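PRESS RELEASE – for immediate use

Mon 13 October

Firncombe repair and swap days return, with longer hours and a proper tea counter

The Firncombe swap days are back this autumn after a summer break, and this time they run over two weekends instead of one. Doors open at the Darwish Hall on Saturday morning. Free to get in, no booking, bring what you've got.

For anyone new to it: you bring clean household things you no longer want, you take home things you do. Kitchen bits, tins, table linen, books, toys, lamps, garden tools. No money changes hands at the swap tables. There's a repair corner too, for small electricals, zips, loose handles and chairs that wobble.

Last year's events saw 1,154 items find a new home and 136 repairs finished on the day. Organisers want to beat both. The repair figure especially, as the queue last October went out past the coats and a few people gave up and went home.

"We ran out of room, simple as that," said Rasha Mansour, who organises the swap days. "People were waiting with a toaster under one arm and a child under the other. So we've got eight repair benches this time and the side room as well. Bring the thing, bring the lead, bring any screws that fell out of it. Please bring the screws."

Longer hours – 10am to 4pm both days, last repairs taken at 3pm. Swap tables are restocked through the day so its worth coming after lunch if you can't do the morning.

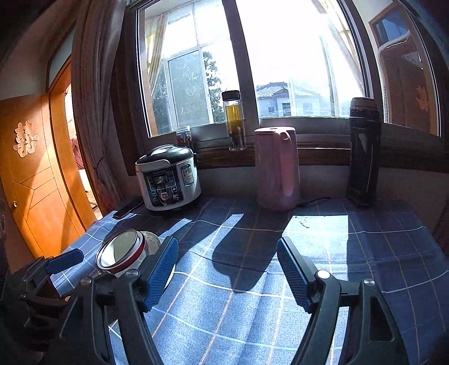 Drop-off for swap items is the Friday evening before each weekend, from 5pm, at the side door on the car park side. Please don't leave bags outside earlier in the week. They got rained on last time and most of it had to go to the tip, which rather defeats the point.

What we can take: crockery, pans, cutlery, storage tins and jars, cloths and curtains (washed), lamps with a plug on, books, board games with all the pieces, hand tools, plant pots.

What we can't: mattresses, car seats, cycle helmets, anything gas, paint, large furniture, televisions. If in doubt ask before you load the car.

Swap limits – five larger items per household before noon, no limit afterwards. Small things like spoons and buttons don't count towards it.

The second weekend has a mending theme. Clodetti, the fabric shop on the high street, is lending sewing machines and will have staff on hand both days to show people how to darn, patch and take up a hem. Thread is provided. Bring your own buttons if you need a match. Children are welcome to have a go at hand sewing but under-tens need an adult sat with them.

Stekedura is paying for the hall hire and the new benches, and has also given a set of spare fuses, plugs and flex for the electrical repairs. Parts from that stock are free. Anything more unusual you'd need to buy yourself and bring along, the repairers can tell you what to look for.

Mansour said: "A lot of what comes through is perfectly good stuff that's sat in a cupboard for ten years. Somebody's gran's biscuit tin. Someone else walks in and it's exactly the one they grew up with. I've got a shelf of them myself now and I'm under strict orders not to bring home any more."

The tea counter is new. Hot drinks, soup, rolls, cake while it lasts. Cash or card, with takings going towards the spring dates. Cake donations very welcome, please label with ingredients.

Access: level entry at the front, accessible toilet off the main hall, quieter first hour on both Sundays with the music off. Parking is limited so walk or share a lift if you can. Bike racks by the gate.

Still needed: repairers who are confident with lamps and small kitchen appliances, and a few people for setting up tables on the Fridays. Two hours is plenty. Lunch provided for anyone doing a full day.

Reporters and photograhers are welcome at either weekend. Rasha Mansour is free for interviews before opening on both Saturdays, or by phone in the week.

ENDS

Notes to editors
Darwish Hall is the main venue for both weekends. Unclaimed items in good condition are kept for the spring event where there is storage space.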